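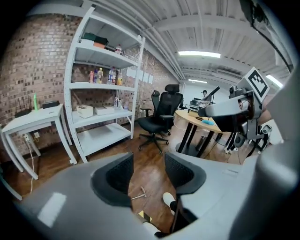
How Wi-Fi Carries a Message Across a Room

A guide for young readers from the Gitmont Children's Science Library
Text by Lucinda Sorensen

Many homes, schools and libraries have a router. It may stand on a small table near a wall outlet, with its antennas pointing up. It makes very little noise and has no moving parts that can be seen from outside. All day long, however, it sends and receives messages. This guide explains how those messages travel.

Words in the list at the end of the guide are explained there. Readers may wish to look at the list first.

What is a radio wave?

Wi-Fi uses radio waves. A radio wave is a kind of light that human eyes cannot see. It travels at the same speed as the light from a lamp or from the sun, and nothing in the universe travels faster.

Waves come in different lengths. The length of a wave is the distance from the top of one ripple to the top of the next. The waves of visible light are far too short to measure with a school ruler. Many Wi-Fi waves are about as long as a child's hand is wide, or a little longer. The waves used by some radio stations are longer than a soccer field.

Radio waves do not need air to travel. Sound does. An astronaut floating outside a spacecraft cannot hear a shout from a friend nearby, but the astronaut can hear that friend by radio.

What does an antenna do?

An antenna is a piece of metal that sends or catches radio waves. On many routers the metal is hidden inside a plastic cover. When electricity moves back and forth very quickly in the metal, radio waves spread out from it. When radio waves reach another antenna, they make a very small amount of electricity move inside that one.

A tablet or a laptop has antennas too. They are tucked inside the case, so most people never notice them. The router and the tablet must both be able to send and to receive. A person who asks to see a web page sends a short message first, and the page comes back as a much longer one.

How can a wave carry a picture or a song?

Computers store everything as numbers. A photograph of a cat is stored as a long list of numbers, and so is a song or a homework assignment. The numbers are written with only two digits, 0 and 1. Each digit is called a bit.

The router changes its radio waves in tiny ways to stand for the bits. It can make a wave stronger or weaker, or shift it slightly in time. The tablet notices these changes and turns them back into bits. This happens many millions of times each second.

A flashlight code works in a similar manner. Two friends might agree that a short flash means 0 and a long flash means 1. With enough flashes they could send any word in the dictionary, although it would take them a long time.

Packets

A long message is not sent in one piece. It is divided into small parts called packets. Each packet carries a label that says where it came from, where it is going and which part of the message it holds.

Suppose that a class wants to mail a story of 36 pages to another school, using one postcard for each page. The cards are numbered from 1 to 36. They may arrive in the wrong order, but the other class can use the numbers to sort them. If card 35 is missing, the other class can write back and ask for that card again. There is no need to mail the whole story a second time.

Packets are handled in much the same way. When a video stops for a moment and then continues, the device may be waiting for packets that were late or had to be sent again.

Why is the signal weaker in some places?

Radio waves spread out as they travel, just as ripples spread on a pond. The farther they go, the weaker they become. A tablet in the next room usually receives a stronger signal than a tablet at the far end of the yard.

Objects also make a difference. Waves pass easily through a thin wooden door or a sheet of paper. Brick and concrete soak up part of the signal. Large pieces of metal, such as refrigerators and filing cabinets, reflect the waves and send them off in another direction. Water absorbs them, so even a big fish tank can weaken the signal behind it. People's bodies contain a great deal of water, and a crowded hall may have weaker Wi-Fi than the same hall when it is empty.

Where the router stands is therefore important. A place in the open and off the floor is often a good choice. A closed metal cupboard is a poor one.

Where do the messages go next?

Wi-Fi covers only the first part of the journey. From the router, most messages continue through a cable. Many cables contain threads of very clear glass, and the messages pass through the glass as flashes of light. Some of these cables lie on the floor of the ocean and join one continent to another. A message to a cousin on the other side of the world may pass through many machines before it arrives, and it can still get there in less than a second.

Try it: a map of signal strength

This activity needs an adult's permission, a tablet or phone that is connected to Wi-Fi, a sheet of paper and some colored pencils.

Draw a simple plan of your home or classroom, as if you were a bird looking down through the roof. Mark the router with a star. Choose several spots and stand in each one with the device. Look at the small fan-shaped Wi-Fi symbol on the screen and write down how many of its bars are filled in. Wait a few moments at every spot, as the symbol can be slow to change.

Color the spots with strong signals green and the spots with weak signals orange. Then look at the finished map. Is the weakest spot also the farthest from the star? If it is not, look for a thick wall or a large metal object along the way.

Do not move the router or unplug any cable during this activity. Other people may be using it.

A note on safety and good manners

A Wi-Fi password is like the key to a front door. It should be given only to people whom the adults in the household have agreed to let in. Children should ask before joining a network in a café, a train station or a friend's home.

Words to know

Antenna — a piece of metal that sends or catches radio waves.
Bit — a single 0 or 1.
Network — a group of devices that can send messages to one another.
Packet — a small part of a longer message, with its own label.
Router — a device that passes messages between a network and the wider internet.
Signal — a wave that has been changed so that it carries a message.

The next guide in this series explains how glass threads carry light around corners.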